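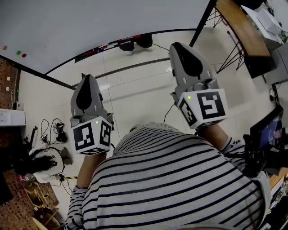
Zenmont Recipe Cards, README

Hi! So I've been typing up old recipe cards from yard sales and church rummage tables for longer than I'd like to admit, and this is the whole pile in one download (one big CSV plus a folder of plain text files, same content, pick whichever you like).

What you get
3,950 recipes, mostly from around Zaserside and Gallegos. Casseroles win by a mile. There are 700 cookie recipes and I swear half of them are the same oatmeal one with a different name on top!

Columns
id: just a number, gaps are fine, I deleted duplicates
title: exactly as written, misspellings and all
category: my best guess, so "salad" includes the ones with marshmallows
ingredients: separated by semicolons
steps: one long string, sorry
town: blank if the card didn't say

Things to watch out for
Oven temperatures are all over the place. Some cards only say "hot oven" and I left that alone. "1 can" never comes with a size. I haven't cooked most of these, so please use your head with the canning ones, they're old and I wouldn't trust the times.

Changes
March 23, 2026: added the Dratura box (2,000 cards, lots of pickles), fixed the fractions that kept turning into dates.

License
Do what you want with my typing. If you spot a typo that's mine and not the card's, send me the id and I'll check it against the original.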